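29 October 2025

Evening on the cell. Re-seated the left arm's base plate on the front extrusion and ran both arms through the cloth routine at 200 steps, then at 2000. The longer run is smoother through the elbow. Idero's default gains are still too stiff for anything soft, so I have dropped the wrist term by 4 per cent and left the rest alone.

Purple sleeving stays on both arms. The clips on the long link hold well enough. I would like a third near the elbow — the tube has too much slack there.

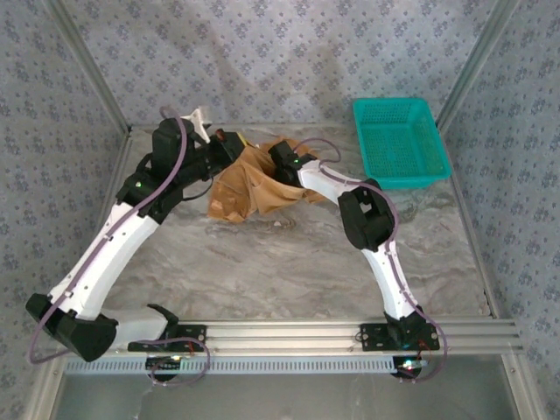
Toma wrote back from Polambridge about the shared config: drop the wrist gain by six, leave the elbow, and stop changing two things in one evening. The Plallitz build had the same stiffness in April and went through three sets of fingers before anyone looked at the gains.

Fair point. Tomorrow only the gain changes. The basket stays in the back right corner, where both arms were taught to expect it. Need to order M3 washers and find the 6 mm spanner.

Recent entries
Cable lengths, second attempt
Idero firmware notes
Wallpapering the side panels

This site uses cookies to remember your settings. Accept

Back to top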